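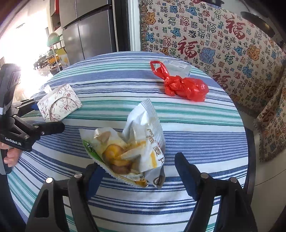

Oat snack, tissues, a knotted red bag. Both grippers already in play.

THE CLEANUP SHIFT
Teaching a robot to tidy a living room takes 600 clips and a lot of litter

Nine in the morning, Monday, and Farzana Khondokar already has both hands full. A gripper in each. They look like something off a bike workshop wall, black arms, blue pads on the inside of the jaws, and by noon her thumbs will hate her.

The job today is trash. Picking it up, moving it, putting it down. Again. The target for the apartment is 600 clips, split down the middle: 300 at the table, 300 anywhere else she can reach. Every clip is one small chore done by a person, with a camera riding along on the tool. Later the clips go to the learning team at Haltari, who want a household arm that can clear up after a family without being told what a wrapper is.

"People think we program it," Khondokar says. "We don't. We just do the chore, and do it, and do it."

She talks while she works, which you're not really supposed to do. No rule against it exactly. It slows the hand down, and a slow hand teaches a slow robot. That's Holger Forsberg's line. He runs collection for the project, which goes by Hollow inside the company, and he has opinions about speed. Also about tablecloths. He likes them striped, loud, the uglier the better. A plain white table makes for easy learning and then the arm falls apart in a real home.

So, real homes. Real sofas with real throws on them, fridges, shelves full of bowls, sun blasting in through the window. Early on the team worked in a lab with gray walls and gray bins. The arm got very good at gray. Ute Hamann, who trained that first version, took it to a colleague's kitchen and watched it reach for a stripe of sunlight on the counter three times.

"We threw out the whole November set," she says. Shrugs. Back to her laptop.

Soft things are the hard part. A box is a box. A snack bag is a differnt shape every time you touch it, and once it's torn open there's food in it, so squeeze wrong and you've got oats on the floor and a second chore. Knotted bags are worse. Khondokar goes for the loops. Some of the other collectors grab the body of the bag, and Forsberg wants both kinds in the pile. Variety again.

Then cans.

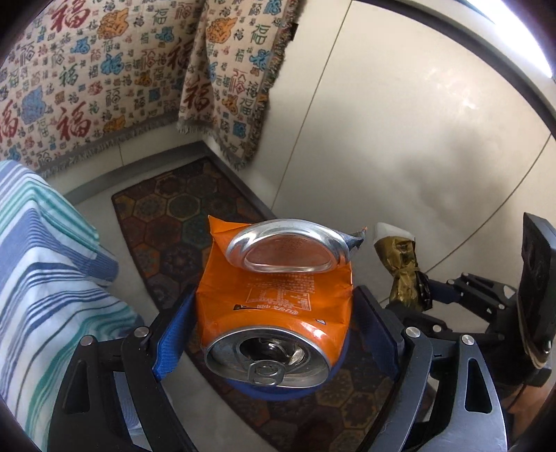
A crushed can between the pads. No two fold alike.

Cans, she likes. A fresh one is nothing, a cylinder, done. A crushed one has two silver ends pointing wherever they please and creases down the sides, and sometimes a sharp bit of metal sticking out. Where do you hold that? She turns her wrist, looks, commits. The whole decision takes less time than reading this sentence, and it's the bit Haltari is paying for.

Bad tries get kept too. Dropped cans, missed grabs. They are tagged by Friederike Kettler, who goes through every clip in the evening and has a private list of reasons: slip, bump, changed mind. Changed mind is her favorite. She figures the arm should learn that one as well, a hand heading for the tissues and then going somewhere else. Hamann isn't so sure. They've argued it over lunch more then once and it's still open.

What about pay, what about boredom? Paid by the shift, Khondokar says, so there's no reward for rushing junk clips. Boredom, yes. She does podcasts in one ear. Swaps the objects every few rounds, changes where she stands. By the afternoon she's started sorting her own trash at home in one smooth move, elbow in, and her sister laughs at her.

Lunch is at one. The grippers go down, she shakes out her hands, eats standing up. Then the other 300.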